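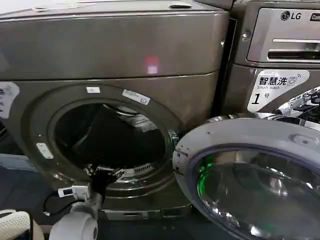
Slide 1. Robot arm at the lower lip of the drum, head camera view.

Leave this up while people sit down. Say hello, say thanks to Bouchra Hegazy for getting us the slot, and start with the gasket.

So. I want to spend the next 20 minutes on one rubber ring. I've been thinking about this ring since December and I'm still not tired of it! If you've ever tried to get a two-finger gripper to do anything useful at the mouth of a front loader, you know why. It's soft, it's curved, it's dark, it folds back on itself, and everything you care about is on the other side of it.

Point at the lower left of the slide. The gripper is in against the gasket there. Look how little of the fingers you get to see from the head. Hold that thought, we come back to it in the camera part.

Point at the round door, lower right. Glass dome, shiny, green reflection in it. Depth people in the room will already be wincing.

What we compared

4 grippers, 2 cameras, same arm, same controller. Elibariki Okoth did the mounting plates, so a swap takes one person and one hex key. Say this slowly, people always ask. The controller gains stayed the same for every gripper except for the payload setting.

The grippers:
Drovon parallel, hard fingers
Drovon parallel, our own soft pads
Fledix two-finger, underactuated
Aebischer three-finger

We ran 2,000 attempts in total, split evenly. An attempt is: start from a fixed pose outside the drum, reach to the lower lip, close on the gasket, pull it toward the robot, let go. Success means the lip came forward past our mark and the arm did not hit its force limit. No laundry in this part. Laundry is the second half of the talk.

(If somebody asks why pull the gasket at all: socks. Small things get caught in the fold, and you have to open the fold to see them.)

Gripper results

Go through these in the order we found them out, it's more fun.

Drovon, hard fingers. My favorite on paper and it did badly. It closes beautifully, it's fast, the position readback is lovely, and then it slides straight off the rubber. We turned the force up and it held better, but then the fingers left marks and Hatem Abdelaziz made us stop. He was right.

Drovon, soft pads. Same gripper, and I would not have believed the difference. The pads are silicone, cast in the lab, with a small ridge across the tip. The ridge is the whole trick – it catches behind the lip and you hardly need to squeeze. This was the best of the lot on the gasket. The price is that the pads wear. You can feel it before you see it in the numbers, so we now swap them every Saturday whether they look worn or not.

Fledix. Very forgiving. If your pose estimate is off, the fingers wrap and you still get something. But they wrap when you don't want it too. On the lower lip the fingertips tend to curl under and then it has trouble letting go. Nhàn Lưu wrote a release motion for it, a little roll of the wrist before opening, and that fixed most of the stuck cases. Play the wrist roll clip here if the video works. If it doesn't, do it with your hand, people like that anyway.

Aebischer. Three fingers, gorgeous machine, too wide. It has to come in almost straight, and the arm doesn't have room to do that at the bottom of the opening with the elbow where it is. I'd love to try it on a top loader. Don't be mean about it, it won the towel test by a mile (slide 9).

Pause here for questions on grippers. Keep it to a couple.

Cameras

Go back to slide 1. Ask the room what they would segment first. Somebody always says the drum.

The head camera gives you context. You get the whole opening, the door, the machine next to it, and you can plan a reach from that. What you don't get is contact. The wrist blocks the part you want at the exact moment you want it. Look at the fingers again.

The second camera sits down near the gripper. Amancay Vergara did the calibration for it, and redid it after every swap, which adds up to a lot of checkerboards. With that camera in the loop the soft pads went from good to really good, and the Fledix hardly changed. I find that so interesting! My reading is that a compliant gripper has already soaked up the error the camera would have fixed. Amancay doesn't agree and thinks our Fledix mount was in the way of the lens. We have not settled it. Happy to argue over lunch.

Reflections. Brushed metal, a steel drum with holes in it, tinted glass. We get phantom points inside the drum, and they move when the head moves. Masking by the gasket ring helps a lot, as the ring is gray and dull and doesn't play tricks. Fit the ring first, throw away depth inside it that isn't backed up from a second head pose, then reach. Roughly a third of our early failures went away with that one change.

Lights: say that the glow in the door glass was the hardest case for us. We tried a polarizer on the head camera and lost too much light.

Controller

Short section, don't let it grow. Position control alone is miserable here. We use Ferum in impedance mode, stiff along the approach direction and soft sideways, and switch to soft everywhere once the fingers touch. The switch is on wrist force and it needs a bit of filtering or it fires on the cable tugging. Which reminds me – cables. The cable loop by the wrist wants slack for the full roll, but not so much that it hangs over the rim. We changed the routing more often than we changed anything else in this project.

Threshold values are in the handout. Don't read them out.

Then slide 7, towels, and hand over to Nhàn for the laundry half. Clicker is on the left side of the desk, spare battery in my jacket.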